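Paper is the hard part: an open day at the Cusbridge robot lab

4 min read
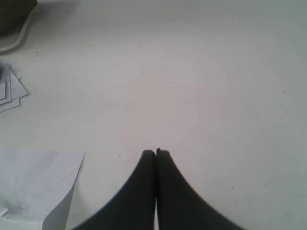

Gripper closed over the table, paper off to the left.

Doors at ten and by quarter past you couldn't get near the coffee. The Cusbridge lab does this once a year, opens up the ground floor, lets people ask whatever they like. I got the lead engineer on the paper handling project for most of a lunch break. She ate standing up. She asked to be quoted by job and not by name, fine by me.

First question, the obvious one. Why paper?

"Everybody starts with blocks. Blocks are nice. You close on a block and it's a block. Paper bends, it slides, two sheets come up when you wanted one." She had a sandwich in one hand and was using the other to show me, finger and thumb, pinching at nothing. "I've been on this since April and I still get suprised by it."

The project is called Coler. Two people full time, plus students. The job on paper (sorry) is simple: lift a sheet, lift a card off a pile, put it where it was asked for. The customer they have in mind is Hullgate, a records storage outfit with a lot of old files and not many people who want to spend the day feeding them to a scanner.

I asked what the robot sees. Less than I thought.

"There's a camera down at the wrist, so it's looking past its own fingers the whole time. White paper on an almost white table. That's mean, I know. We did it on purpose. If you train on a dark green mat you get very good at dark green mats."

And the fingers? Plain black, smooth, narrowing to blunt ends. I'd expected suction cups. She made a face.

"Suction's great on a clean new sheet. Old paper has creases, holes, staples. Fingers can go for a corner. A corner that's lifted a bit is a gift. Flat corner, different story."

Numbers, then. They ran 181 single sheet pickups in the last round before the open day and 160 went through without a person stepping in. She wouldn't let me call that a success rate. "Call it a count. It was one kind of paper on one kind of table." So, a count.

What goes wrong in the rest? Mostly doubles, she said, two sheets stuck together. Then the ones where the fingers close and there's nothing between them, and the arm carries nothing across the table very carefully and puts it down. The kids on the morning tour loved hearing about that one.

There's a second arm on order, the team calls it Haddadin, and it should be be running next year. One to hold, one to peel. I asked if that fixes the doubles.

"It gives us new problems. I'd like some new problems."

Did she worry about the people doing this work now? Longer pause. She said the scanning rooms she'd visited were short of staff, and the person who knows which file matters is still going to be needed. "But I'm the one building it, so don't just ask me." Fair. I've got a call in to Hullgate, will add their answer if it comes.

Then a bell went for the next tour and she was off, half the sandwich still on the bench.

Comments (3)

scanroom_vet
Did files for 4 years. Doubles are the whole job. Good luck to them.

pk_north
Was there in the morning, the line was nuts but the staff were really patient with questions. Would have liked a handout.

marblecake
why not just blow air at the edge like a copier does?? genuine question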